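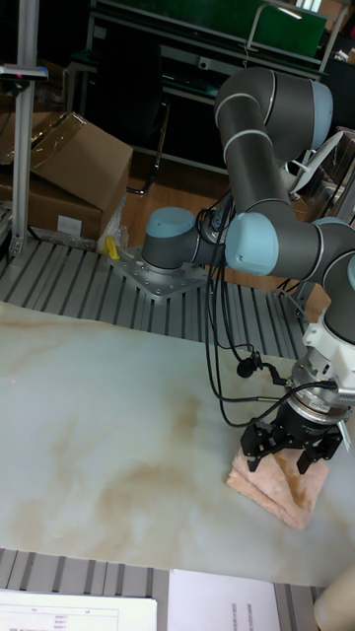

Search this site Enter keyword Go

Lamari bath towel, four months on

I bought two of these in January to replace a set that had gone thin. They cost $61 for the pair, and Zustum charged $5 for shipping.

The first wash left a lot of lint in the dryer. By the third it had mostly stopped. They soak up water well now, though they were poor at it when new — skip the fabric softener.

One hem has started to pull near the label. I wrote to the store and Natália Matos answered the same afternoon with an offer to replace it. I kept the towel and trimmed the thread.

They take a long time to dry on a hook. On a bar they are fine by morning. I would buy them again, 4 out of 5.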